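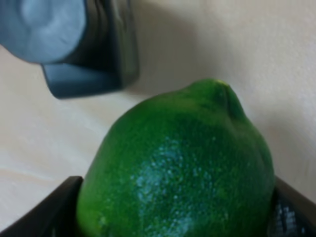

Serodau, 7 October 2018 – Skallen, the fresh produce cooperative, will supply limes to 11 community kitchens in the Serodau district under a new agreement with Gowda Markets. The first delivery of 656 cases leaves the Skallen packing hall this month. Each kitchen will also receive printed recipes and storage advice for whole fruit. The program is paid for by Fundbridge – applications from further kitchens are open until the end of October.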